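So we finally made it to the Petance open day! Bianca Stoica has been telling me to go for years, and I always had some excuse, usually the drive. It's a small cheese dairy up past Cârstea, and once a year in October they let people wander through with paper hats on. I looked ridiculous in mine and I'm told there's proof.

We started in the front room, where you sign in and get your shoe covers, and then Floarea Filip took our group through to the milk tanks. The big one holds 2000 liters, and she let us climb the steps and peek in (my knees were not thrilled).
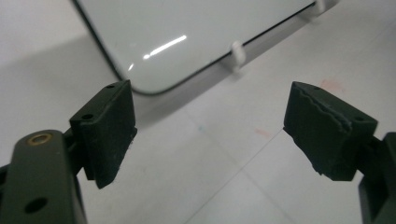
After that came the aging cellar, my favorite part by a mile. It smells like mushrooms and wet stone, and the wheels get turned by hand every other morning. I asked Cosmin Nedelcu how long the oldest one had been down there and he said 103 weeks. He wouldn't sell it to me. I did ask twice.

Lunch was bread, pickles and five kinds of cheese on long benches outside. The smoked one, Sillska, is worth the trip all by itself, kind of salty and sweet at the same time. I could've done without the whey drink, but my husband had two cups.

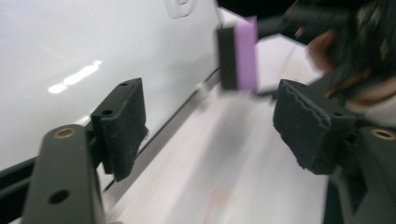 Page last changed: Oct 28, 2019

If you're thinking of going next year, get there early. The parking field fills up fast and the second lot is a long muddy walk down the hill. Tickets were 51 lei with lunch included, and kids get in free. Bring cash for the shop! Their card reader quit right when I got to the counter, so I came home with one sad little wedge of Sillska, and it was gone by the next morning.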